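5. Fitting the bin and teaching the pick positions

Read the whole of this section before you switch the arm on. The work takes an evening if the table is already built and the arm is bolted down as set out in section 4. Have the Prunley controller notes open beside you, as the menu names are not repeated in full below.

5.1 What you need

The painted bin from section 3
Clamps for the bin, at least one for each corner you can reach
Blue tape
Tape measure and a soft pencil
The test blocks, in two colours
The Bolano gripper, fitted and wired
The hand controller, on its full length of cable

Check that the paint in the bin has had two days to harden. Paint that still feels tacky will grip the blocks and spoil the readings you take later.

5.2 Placing the bin

1. Switch off at the wall and wait for the fan in the controller to stop.

2. Set the bin on the table with its open side up. The near wall should be 300 mm from the edge of the arm's base plate. Measure at both ends of the wall, as the bin is easily set down slightly askew.

3. Draw round the bottom of the bin in pencil. If it gets knocked during a long run you can put it back on the line and will only need to check one position afterwards.

4. Fit the clamps at the corners and tighten them by hand. Do not use a bar or pliers. The walls are thin at the top and will bow inwards if they are squeezed too hard, and the arm will then touch them on the way down.

5. Push against each wall in turn with the flat of your hand. If the bin moves, tighten the clamps and measure again.

Note: In the Kemeys workshop the table is shared with the woodturners, so the bin comes off at the end of every session. If you work the same way, go over the pencil line with a marker and put a strip of tape across each clamp position.

5.3 Routing the cables

6. Run the gripper cable along the outside of the arm and leave a loop at each joint. Turn the wrist by hand through its full travel, with the brakes released as described in section 4, and watch the loop. It should open and close without going tight.

7. Fasten the cable with hook-and-loop straps. Cable ties are too sharp at the cut end and will wear through the sleeve.

8. Tape down anything that crosses the base or the table top.

CAUTION: Keep loose cable out of the bin. A loop that drops over a wall can be caught by the gripper and pulled out of its plug.

5.4 Setting the floor height

9. Switch on. Choose the slow hand mode and keep it there until the end of 5.5.

10. With the bin empty, bring the gripper down over the middle of the floor until a sheet of paper will just slide under the fingers. Save this as FLOOR.

11. Raise the gripper by 2 mm and save this as PICK. All picks use this height.

12. Repeat the paper test near each corner without saving. If the paper is trapped at one corner and loose at another, the table is not level. Pack the feet and go back to step 10.

13. Raise the gripper until it is clear of the walls by at least a hand's width and save this as CLEAR. The arm must return to CLEAR between every two moves — the Pelline program will not do this for you unless the box marked "lift first" is ticked.

CAUTION: Stay outside the marked area on the floor whenever the arm is moving, even in slow mode. Keep one hand on the hand controller and know where the stop button is without looking.

5.5 Teaching the blocks

14. Put the blocks in the bin at different angles, with a finger's width or more between them. Leave at least one well away from the walls and teach that one first.

15. Move to CLEAR above the first block. Turn the wrist until the fingers lie either side of the narrow way across the block.

16. Go down to PICK in small steps. Look from the side as well as from above.

17. Close the gripper, wait for the light on the controller, and lift to CLEAR. Save the position under the colour of the block and a number.

18. Do the same for the rest.

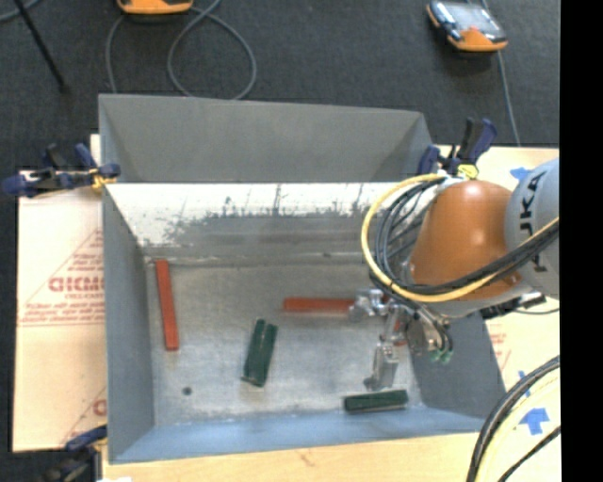 Can I use blocks of other sizes in the same bin?

Any block narrower than the full opening of the gripper will do, as long as you teach it separately and it is tall enough to stand clear of the fingers at PICK height. Wide, flat pieces are better left until you have fitted the suction cup in section 8.

5.6 First full run

19. Empty the bin, put the blocks back roughly where they were taught, and set the speed to the lowest figure in the list.

20. Run the program once with your hand on the stop button. Listen for the fingers scraping the floor. If they do, save PICK again a little higher.

21. Run it ten times more. In our own tests the first build managed some 69 picks out of every hundred, and most of the misses came from blocks lying hard against a wall. Moving the taught angle a few degrees usually cures this.

22. Raise the speed one setting at a time, with a full run at each.

Note: Sloping walls help a dropped block slide back towards the floor, but the slope gets scuffed with use. Wipe it with a dry cloth. Repaint only when bare patches show, and repeat 5.4 afterwards.

If the arm stops with a red light during any of these steps, do not restart it from the hand controller. Switch off at the wall and turn to section 9.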